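Trurkano hand-held gripper station

The Trurkano station is a small data-recording cell in which a person works a pair of hand-held grippers at a table, and it is looked after at the Burkonon workshop in Prekamberg. Setting it up is a pleasant enough job, if a fiddly one, and most of the fuss (as anyone who has done it will tell you!) goes into the marker cubes carried by the grippers. Their printed faces are wiped with a dry cloth each morning, and a cube with a scuffed or lifting pattern is swapped before any recording starts. 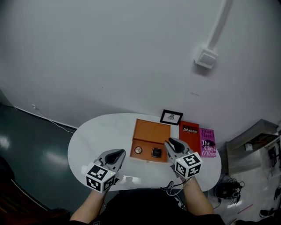
Two grippers with marker cubes at a white oval table, the right one reaching toward the edge of an open orange box.

Once the cubes are sorted, the operator opens and closes each gripper a few times, feeling for grit or stiffness, and has a good look along the cables for kinks. Finger screws are checked every 300 recordings under the Nartey schedule, adopted in April, and the fingers themselves are replaced as a pair at 370, even when only one has worn. Spare cubes are kept in a lined drawer with their faces covered, well away from the glue.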